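Speaker notes: Getting a mixed-ability band through a new piece in a week
Sendthorpe summer music week, Wednesday, July 4, 2018, after lunch, main hall

(Wait for the door to stop banging. Say hello. Water on the piano lid is NOT allowed, use the stool.)

Hello everyone, I'm Driss Hegazy, I run the composing strand here and I play the viola, rather badly before noon. I've been coming to Sendthorpe for six summers now and I still can't find the percussion store without asking.

I want to talk about what happens when you hand a brand new piece to a group where one player has a diploma and the one next to her started the clarinet in April. That was us at Alton last year. Lovely group, all ages, and I'd written them a thing called Geden, which I was terribly pleased with on my laptop. The laptop plays everything in tune, of course, and never needs to breathe!

First rehearsal: we got to bar 3 and stopped. (Pause here, people usually laugh. If they don't, carry on.)

So, what went wrong. I'd written one part per instrument and made every part the same sort of difficult. The strong players were bored by the long notes and the newer ones were drowning in the quick bit. I went home, ate a whole packet of biscuits and rewrote the lot as layers.

(Play the opening of Geden, old version, off the phone. Stop before the brass.)

A layer is just a version of the tune that someone can manage today. The top layer has all the notes. The middle one has the notes on the beat. The bottom one has the first note of each bar and a rest to find your place in. You write them one above the other on the same sheet, so anybody can hop up or down whenever they fancy, and no one has to put a hand up and say they're lost.

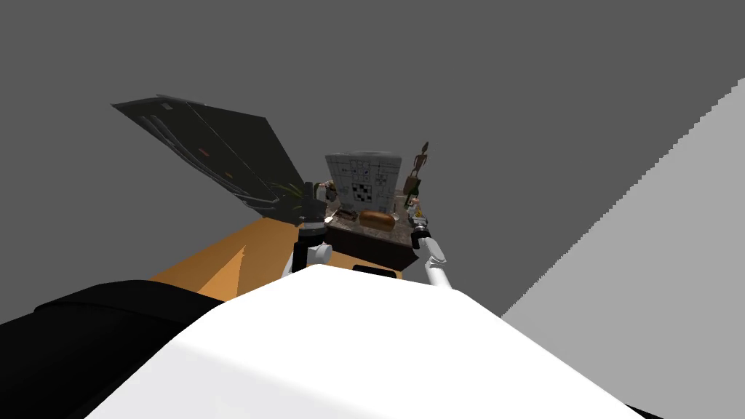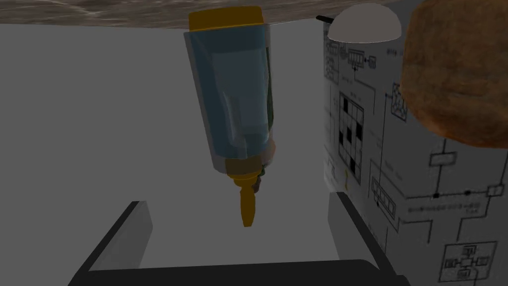 How do you stop everyone from hiding in the bottom layer? I ask each section to choose one phrase a day that they'll all try at the next layer up, and we play that phrase very slowly before the tea break.

(Get the three clarinets up now. They know what they're doing. Check the music stand isn't the wobbly one.)

We'll try it with the first phrase. Clarinets, bottom layer please, twice through, then each of you move up whenever you like on the repeat. Everyone else, hum the long note. I'll give you a G. (It's a concert G, Driss, tell them that this time.)

Now a word on parts, because I got this wrong as well. Print them big. Put the rehearsal letters in the same place on every layer, and leave the bottom of the page blank for scribbling. At Ashby I had 367 bars of tiny notes taped together and the second trombone's part slid off the stand in the quiet section and took his mute with it.

And let the players change things. The horn line at letter D in Geden was written by a horn player who told me mine was no fun to play. She was right, and hers is the one people whistle on the way to the car park.

(If running late, skip the bit about page turns and go to the workshop list.)

Page turns: put a rest there. If there isn't a rest, write one in. I know it spoils the line, I've sulked over it too.

For this afternoon you'll be in 2 groups. Strings stay in here with me, wind and brass go across the yard. Bring a pencil and eight bars of anything, even a tune you half remember, and we'll make the layers together and play them back before supper. Spare manuscript paper is on the table by the door, and could whoever has my good rubber please bring it back.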